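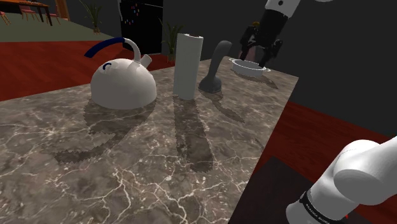
Where we are this month

Hi all,

You asked for something shorter than the last report and with fewer acronyms, so I've had a go. It's the May update on our review of the Flultau scene kit, the simulated kitchen package we've been licensing with your money since the pilot round. I'll go through what we ran, what I like, what drives me up the wall, and what I'd do with the rest of the budget.

Quick refresher for anybody who joined the thread after the kickoff. Flultau sells ready-made rooms for robot simulation. You load a room, drop in an arm, and start testing your control software without booking the real one downstairs. Our job was to find out if the kitchen package is good enough that our own team could stop building rooms by hand. I had my doubts going in (I've built a lot of rooms by hand and I'm a bit attached to them), so take my grumbling with that in mind.

What we ran

We've now finished 2405 trials in the kitchen room, all with the same four items on the counter: the kettle, the paper roll, the gray utensil and the white pot. I kept the set small on purpose. Last time we tried a busy counter first and then couldn't work out which item was causing which problem, and I spent a week reading logs with my head in my hands.

The trials come in three kinds. There are plain reaching runs, where the arm has to get its fingers to a spot over an item and stop. There are grasp runs on the pot, mostly at the rim and the loop handles. And there are what I've been calling shuffle runs, where the items start in slightly different places each time and the software has to cope. The shuffle runs are the ones that matter most for you, because they tell us whether we're learning anything or just memorizing one countertop.

Setup took me 2 working days, start to finish. I know I promised one. The second day went entirely to matching the gripper settings to our own, which I'd assumed would carry over from the pilot and which did not. I've written up the steps and put them in the shared folder so the next person can skip my mistakes.

What I like

The room loads fast and it stays loaded. We left it running overnight more times than I'd planned to and I came in each morning to finished trials and no error box, which if you've lived with our old setup you'll know is a small miracle!

The arm model is good too. Joint limits are right, the speeds feel right, and when I replay a motion from the real lab the simulated arm follows it closely enough that I've stopped checking every run. I still check the grasp ones.

I also like that you can look at the same counter from wherever you want. Having the wider room around it (the dining table, the fridge with its magnets, the plants) turns out to be more useful than I expected. Our vision code had been quietly leaning on plain backgrounds, and the kitchen showed that up in the first afternoon. We'd have hit the problem sooner or later in the real lab, and it would have cost us a lot more time there.

What bugs me

Shadows. I'll try to keep this civil. The kettle's shadow has jagged edges, and our vision code sometimes treats a hard dark patch on the stone as part of the item sitting next to it. You can soften this by turning up the render quality, but then everything slows down and the overnight batches stop being overnight. I've logged it with Flultau support and got a friendly answer with no date in it.

The other one is see-through stuff. From some viewpoints you get shapes over the floor that you can look straight through, planks and all, and there's a pinkish cone under the brass fixture at the far end of the counter that does the same thing. People's eyes skip right over it. The depth estimates don't, at least in our runs, and I had to throw out 67 trials where the numbers near the pot made no sense. I've since added a mask to the processing script. It's a patch, it works for this room, and I'd expect to redo it for any other room we buy.

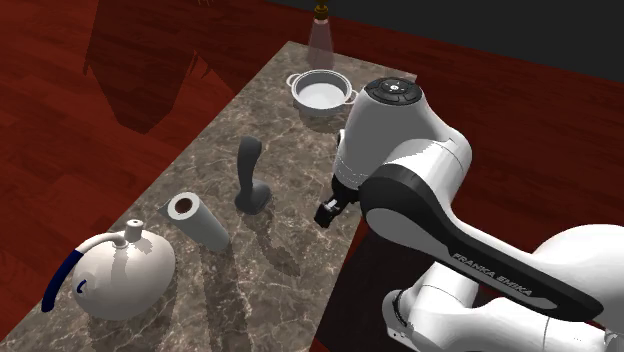

5 min read

On the pot

A fair bit of this month went on the white pot, so I want to give it its own section. It's a harder target than it looks. It's shallow, the rim is pale and the handles are small loops, and at the far end of the counter the arm doesn't have a lot of comfortable ways to get to it. I like it as a test for exactly those reasons. If a grasp plan can deal with the pot, I've got some faith in it for the kettle.

We tried two approaches. The first comes in from above and closes on the rim. The second goes for a handle. Coming from above is the steadier of the two and I'd recommend it as our default for now. The handle approach fails in a really annoying way, where the fingers line up fine and then the pot skates off a little as they close. I think the contact settings are too slippery. There's a friction value in the kit you can change, and I've been nudging it up in small steps and rerunning the same batch each time. I don't have a setting I'd defend in a meeting yet.

The gray utensil has been its own adventure. It stands up on a wide base and leans, so there's a nice narrow bit to grab, but the software kept choosing the rounded top. I've changed how we rank the grasp points and that's made the choices more sensible. Kettle work is only just starting. The thick blue grip should be the obvious place to go for, and I'm keen to see if the ranking agrees with me.

How it compares

I promised you a side-by-side with Rorkico and with our own hand-built rooms. The hand-built comparison is done. For the reaching runs I couldn't see a difference worth caring about. For shuffle runs the Flultau kitchen is the better test by a long way, mostly thanks to the fuller room. For grasping I still trust our own rooms more, and that comes down to the friction settings again, which we've had years to fiddle with.

The Rorkico part isn't done. Their trial license came through late and the importer wouldn't take our gripper file. I've got it half working now. I'd ask you not to read anything into the delay as far as their product goes; most of it was me waiting on paperwork.

Money and hours

I've put in 113 hours on this since the last report, which is more than I'd budgeted for the period. The overrun is nearly all the see-through business and the throwing out and rerunning of trials that followed. Compute came in under, thanks to the overnight batches, and I'd like to move what's left there across to hours if you're fine with that. I need a yes or no from you before I can do it.

The license is paid through the end of the project. The add-on pack with the extra rooms is not, and I haven't bought it. I'd hold off until the shadow question gets a proper reply from support.

What's next

Friction first. I want one contact setting that holds up for the pot and the utensil, and then I'll freeze it and leave it alone.

After that I'll run the full kettle batch with the same shuffle rules as before, so the results can sit next to the pot ones.

Then the Rorkico comparison, with the same four kinds of item if their library has them. If it doesn't I'll pick the closest I can find and say so in the write-up.

The Khurana team has asked if they can borrow our trial scripts for their own kitchen work. I'm all for it, but the scripts were written on your grant so it's your call. Same goes for the Duka archive, where I'd like to store the full logs once we're finished (including the ones I threw out, they're pretty instructive).

So that's three things I need back from you: the budget move, the scripts and the archive. A one-line email is plenty. If you'd like to see the kitchen running, I'm happy to share my screen any afternoon after 2, and I'll try not to talk about shadows the whole time.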